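Posted August 2021 by Chandrasekhar Menon

So I've been back in the workshop at Standwood most of this summer, and since my sister keeps asking what I do all day, I figured I'd write it down. Short version: I take old desktop computers apart and put them back together, by way of a robot, over and over, so that a learning system can have a look at how it's done. We call the project Jullex (I didn't pick the name).

Each go at a task is called an episode. One episode might be nothing more than getting a hard drive out of its bay, and I steer the arm through the whole thing while everything gets recorded. Our target for the drive task is 388 good episodes before Mareike starts training on it. I thought that sounded like a long weekend. Ha! Computer cases are horrible inside. There are wires everywhere, the gaps are tiny, and the view from the wrist is mostly your own gripper getting in the way of the thing you want to see.

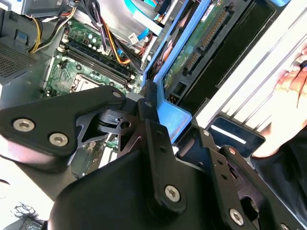

Do the bad attempts get thrown out?
Most of them stay. If I fumble a grab and then recover, that goes in with a tag on it, and Mareike wants plenty of those so the system learns how to get out of trouble. The ones we delete are where the recording itself broke, like when a camera dropped out or the clocks drifted apart.

My first batch was 80 episodes and Oddur sent almost all of it back. I'd been starting from the same pose every single time, with the case parked in exactly the same spot, very proud of how tidy it was. A model trained on that learns one spot on one table. Now I shove the case over a bit between runs, turn it a little, and change where the arm begins. It feels sloppy and the data is so much better.

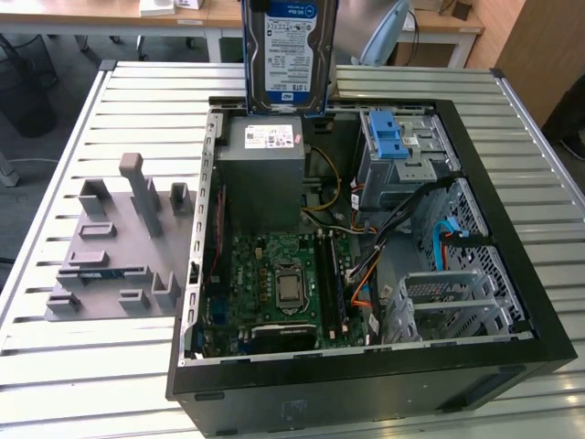 Labeling is the part I didn't expect to like. Kwabena and I sit down after lunch and split each episode into 4 stages: reach, grip, lift, place. Then we argue over where one stops and the next one starts. Take a drive held upright with its bottom edge just at the rim of the case, like that WD Blue one. Is that still lift, or has place begun? Kwabena says lift lasts until the whole drive is clear of the metal. I used to go by feel, which meant my labels didn't match his, and they didn't match my own from the week before either. We have a written rule now (his, basically) and I've been relabeling my June stuff to fit, one slow episode at a time.

Next up is memory modules, which I'm dreading a little. Simin tried 3 practice runs and came back asking for coffee.

Last updated by Chandrasekhar: fixed the order of the stages, thanks Simin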